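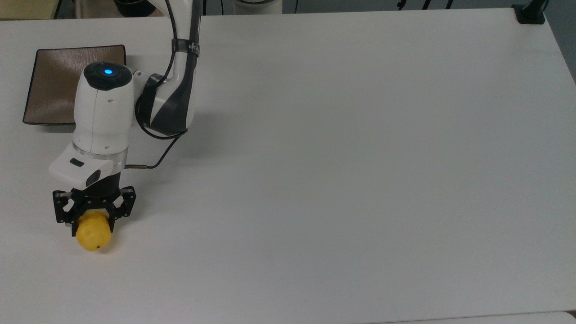 Brareslow Robotics Club, Arm and Gripper Bench

I spent most of January going back and forth between two grippers, and I said at the last meeting that I would write it up. So this is the write-up. It covers the parallel-jaw gripper we already had, the Vandik soft one that Efua Bonsu lent us, and a bit about the wrist camera.

The test was simple. Pick an object off the table, hold it just clear of the surface, move it to the brown tray, let go. I used a lemon for most of the runs. It is light, it rolls if you nudge it, and it has a bumpy skin that shows up well on the camera. I also did runs with a small cardboard box and a roll of tape, but the lemon is where the two grippers differed most.

Over the month I logged 528 picks. I did 200 with each gripper on the lemon and the rest were split between the box and the tape.

The parallel-jaw gripper has two hard black metal fingers. On the lemon it works well if the fingers come down on either side of the middle. If it is off to one end, the fruit squeezes out and rolls. Most of my misses were like that. Closing force matters too. I started far too high and left dents, then brought it down in small steps until it would hold without marking the peel.

The Vandik forgives a bad approach. You can be off by the width of a finger and it still gets hold of the lemon. It is slow to close, though, and it sags a little under the tape roll. It also needs an air line, and I got tired of routing that past the wrist. The camera cable there already hangs out in a loop, and I have caught it once on a fast turn. There is a strap further up the arm, near the other cable.

For the camera I kept the one mounted between the wrist and the gripper. It sees the object right up to the last part of the approach. I tried the Culton camera on a post for a few evenings and got a steadier view of the whole table, but the arm kept getting in the way of it.

The controller is still the Naqvi. It dropped its connection 7 times over the month. Each time a restart fixed it and I have not found the cause.

For now the parallel-jaw gripper stays on. It is faster, there is less to plug in, and the misses came down once I fixed the approach. Efua gets the Vandik back on Tuesday unless someone else wants a turn first.

Next I want to do another 100 picks with rubber pads on the fingers. If you have thin rubber sheet at home, please bring some in.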